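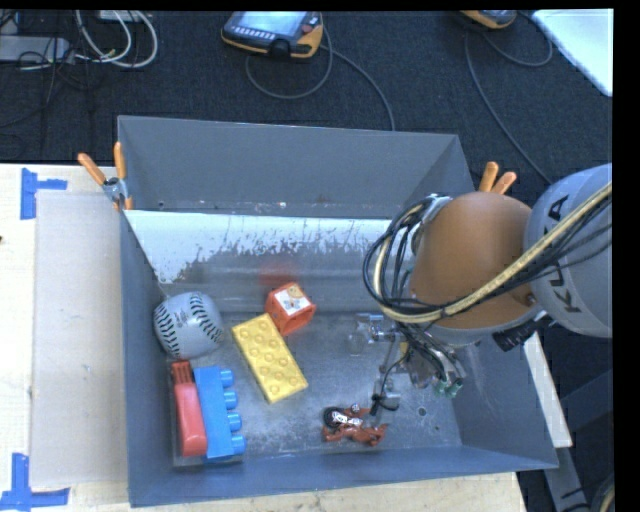 Bin notes, March, morning

Went over the gray bin on the wood table before the next round of item layouts. Condition first. The floor is scuffed, with cloudy patches. On the sloping ledge below the far wall the white finish is worn through to gray in streaks toward the bottom, still bright higher up. Not repainting yet. Kazemi's matte coating is on order, ref 1663, and I would sooner do the ledge and the floor together.

The ledge picks up a faint red from the toy cube when the cube is close to it. Noted for anyone doing color checks: move the cube toward the middle of the floor before taking reference values.

Holes in the floor at the lower right: one round, one smaller next to it. Keep small parts out of that corner until they are covered. Mehrangiz Ansari suggests a flat plate — fine, but it has to sit flush or items will catch on the lip. Cutting one from the Prosau offcuts, 11 cm on the long side.

Items: baseball against the left wall, orange-red cube near the ledge. The baseball goes on the sheet as 25, same number as in the Tulta set. The cube has no number yet.

To do:
wipe down floor, dry cloth only
measure wear on ledge, both ends
label for the cube
ask Runport about a second bin with the same wall slope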